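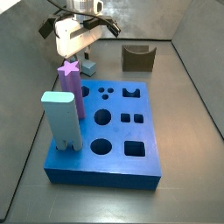
Did I sleep?
From 10 until a little before five, then on and off until the garbage truck came.

9 July 2021

The tomatoes along the fence finally have color on them. The ones in the pots by the back step are still hard and green, and two of those plants have leaves curling up at the edges. I turned over a few leaves and found no bugs. Amna Zaidi at work says curling is from heat and they grow out of it. She has been growing tomatoes a lot longer than I have, so I left them alone and gave them a long drink before breakfast.

Work was slow. Half the office is on vacation and the other half is waiting for them to come back. I cleared the Rindimport invoices, all but the one with the wrong address, which went back to them for the third time. Ate lunch in the car with the windows down. Egg salad again. I should stop making it in such a big bowl.

On the way home I stopped at the hardware store for hose washers. The kitchen tap I can live with, but the outside one has been spraying sideways since the weekend and the wall behind it stays green. The washers come in a bag of 10 and I needed one. Put the new one in, tightened it by hand, then again with the pliers. It still lets out a bead of water at the bottom when it's on full. Better than it was. The old washer was split right across.

Then I did the beds. The lettuce is finished. It all went to seed in the hot spell and tastes like aspirin, so I pulled it and put it on the compost, and raked the bed over. The soil under the top inch was like flour. I soaked it twice and the second soaking went in better than the first. I have bean seed left in the packet and I may put a row in there tomorrow, if I'm up before the sun is on that side. Beans in July is late, but I did it last year and picked until October.

The cucumbers I can't keep up with. I left a bag on Mitali Bepari's porch and she called over the fence afterward to ask if I was trying to get rid of them. I said yes. She gave me a jar of lime pickle in return, the dark kind her mother makes, and I had some with rice for supper. 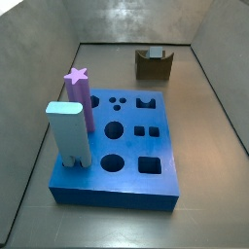
What did the squash need?
Water at the root in the evening, and the yellow leaves taken off at the stem.

I took off more leaves than I meant to. The plant looks bare in the middle now, though there are flowers coming and one small squash that seems to be swelling instead of rotting at the tip like the last few did. Hatsue Kudo told me to try doing the pollination by hand with a paintbrush. I used a cotton swab. We'll see in a week.

Called Dad at seven. His knee is the same. He has read the whole manual for the new dehumidifier and doesn't like it -- the manual, not the machine. He asked whether I was still paying for the storage unit and I said yes, and he said that was a lot of money to keep a sofa. It is. It comes to 753 for the year with the insurance. I told him I would go and look at what's in there before the end of the summer. He wanted to know about the rhubarb too. I told him I had moved it and he said July was the wrong time, and I said I moved it in March, and he said that was all right then.

After the call I did the edges along the path with the old shears. They need sharpening. Atif Kazmi has a stone and has offered it more than once, so I'll walk down there on Sunday if he's home. The path itself needs sweeping and two of the bricks have lifted where the pear root runs under them. I stood on one and it rocked. I don't want to cut the root. I could lift both bricks, scrape out some sand and set them lower, but then the water would sit there. Left it.

The pears are small but there are plenty of them. Some have dropped already and the wasps are on those. I picked up what I could with the dustpan and put them in the bin with the lid on tight.

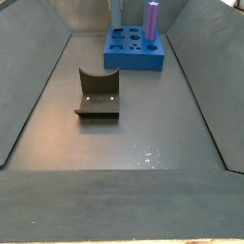
Written by Shabnam Kakakhel
Garden diary, evening

Sat out on the step after that with tea until it was too dark to see the bean poles. No wind at all. Somebody a few houses down was grilling and somebody else had the ball game on the radio, low, with the window open. I could hear the crowd but not the score.

I went over the list in the back of this book. From the start of the month I had: fix tap, pull lettuce, tie up tomatoes, clean gutters, order garlic. The tap is mostly fixed. The lettuce is out. The tomatoes along the fence are tied but the twine is cutting into the stems on one plant, and I should redo it with strips from the old pillowcase. Gutters not started. It hasn't rained, so they haven't bothered me. The garlic should be ordered soon or the hardneck will be sold out the way it was last year, when I had to take what was left and the cloves were the size of peas.

Also need: potting mix, a new rose for the watering can, stamps.

The bed I soaked was already pale on top again when I carried the cup in. I'll mulch it with the grass clippings once the beans are up. Windows open in the back room tonight, fan on low. Alarm set for 5:30 to get the seed in.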